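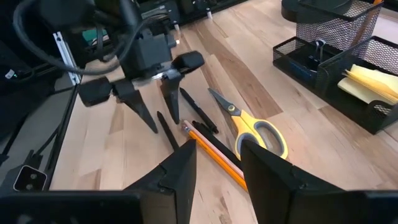 The desk, grain running on the diagonal.

Assessment of a Desk

Item 189 on the Kundlow schedule was a desk. The schedule gave it one line: desk, timber, pale, fair condition. Ifor Hopkin had been engaged by Brandão to value the contents of the house, and one line was not enough to put a figure against, so he took off his watch, set his torch flat on the surface and read the grain by raking light.

The streaks ran pale blond to honey brown. He noted the colours in that order. He noted no veneer joint on the top face, then got down on the floor and checked the underside of the top, where the same streaks did not come through. He wrote: top face and under face differ, see edge. At the edge he found the line of glue, thin as a pencil stroke and well made.

"So it's not solid," said Vitória Lobo from the doorway. She was the executor. She had a cup of tea in each hand and did not seem to know where to put the second one.

"It's solid. It's two pieces, one laid on the other. The top one is newer."

"How much newer?"

He measured the upper board at both ends with the calliper and got the same reading twice. The lower board varied by nearly a millimetre. One had been through a machine and the other had been planed by hand. He told her this and she nodded as if he had given her a year.

"My uncle wrote his letters there," she said. "I sat under it. I used to push my thumbnail into a crack on top when he wasn't looking. I looked for it this morning and it's gone."

Hopkin wrote down: crack, reported, upper surface, not now visible. He asked which side. She put one of the cups on the floor and showed him, a hand's width in from the left, at about the height her shoulder would reach now if she knelt. He went back underneath. On the lower board, in that position, the timber had been let in with a strip of filler of a slightly greyer colour. It was sound. He pressed it with the handle of the screwdriver and it did not move.

"It's still in there," he said. "He covered it."

She got down beside him, which he had not allowed for, and he shifted the torch so that she could see. The filler was the length of a finger. Beside it, in carpenter's pencil, were the word Jostska and the figure 654.

"Is that a price?"

"Stock number, possibly. Jostska may be a yard. It could be the man who did the work."

"He never said he'd had it done."

Hopkin had no column for that. He copied the pencil mark at actual size and recorded the distance from the front edge as 60 millimetres. Then he checked the legs for level, found the back left one packed with folded card, and left the card where it was.

Brandão's rates allowed two methods. As an altered piece the desk came to 600 dollars. As a pair of boards with the labour disregarded it came to rather less. He worked both on the back of the schedule and showed her the two totals, with the assumptions written beside each.

"Which one do you put in?"

"The higher one, if it's to be sold. If you're keeping it, the estate can carry it at either."

She finished one tea and then began on the other, which must have been cold. Through the window the Brevunura road was empty as far as the grain silo. She asked whether the upper board could be taken off.

"With heat and a wide blade. You'd mark both faces."

"But it could be."

"Yes."

He waited with the pen over the line. She ran her thumbnail along the top, a hand's width in from the left, with the grain and then across it.

"Leave it on," she said. "Put down the higher one and take it off the sale list."

He struck out fair condition, wrote good, altered, and initialled the change. Under remarks he put: repair beneath, sound, retained by family. He dated it 2/22/23 and went through to the hall, where item 190 was a hat stand with one hook missing.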